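The Lilac One

By the time I signed in at Tetisico I had folded 700 shirts without touching a single one of them, and I still ran up the stairs.

I couldn't help it! You sit down at the desk, you slide your fingers into the two handles, and at the far end of the cables a second pair of hands wakes up. They belong to the table. For the length of a shift they belong to you as well. Prodier wanted 4000 good folds by June, every one of them led by a person, so that the arms could learn from us how cloth likes to be handled.

I shook out my shoulders, opened the grippers a little and looked over what I had to work with. Green on top, red under it, all squared away in the corner. And in the basket, the lilac one.
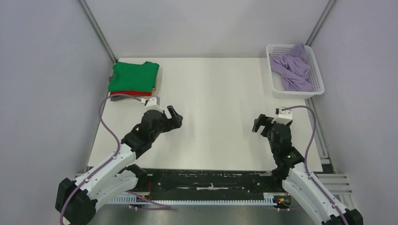
The table at Tetisico, with the lilac one still in its basket.

I loved the lilac one. The green shirt was easy, it practically folded itself, but the lilac one had opinions. It twisted. It hid its own edges. My first week I had chased a hem across the board for 45 minutes and gone home grinning like a kid.

"Slower than you think," my trainer used to say, leaning over the chair. "It's watching how you do it." She meant the arms, or the program behind them, and she always said it fondly, the way you'd talk about a puppy at the top of the stairs.

So, slower. I brought the left hand down and closed it, and felt the handle push back against my fingers, that small stubborn pressure I never got tired of.

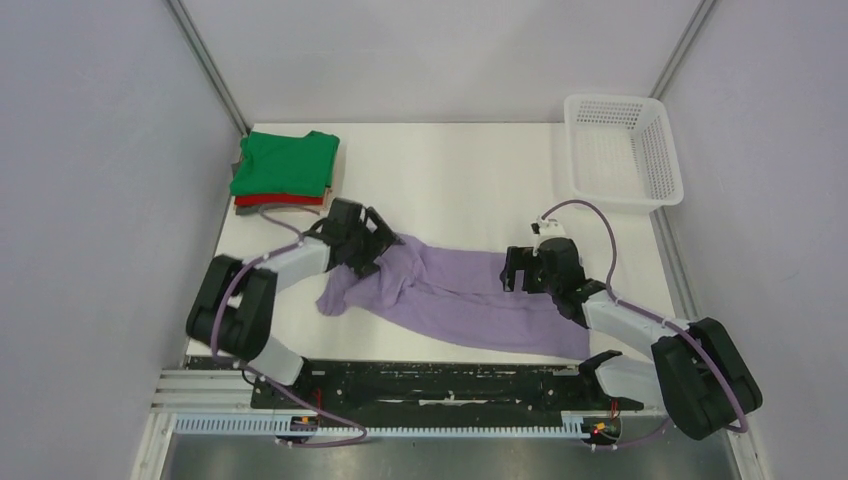

The trick with cloth is that you can't boss it. You hold one end and you wait, and you let the other hand go looking for the corner. I breathed out. I thought of my grandmother at her ironing board, how she would stop with her palm flat on a sleeve before she did anything at all, and I stopped too, both handles still, and let the pause go into the recording with everything else.

Then I reached for the far end.

"Fold 1142," said the speaker on the desk. "Whenever you're ready."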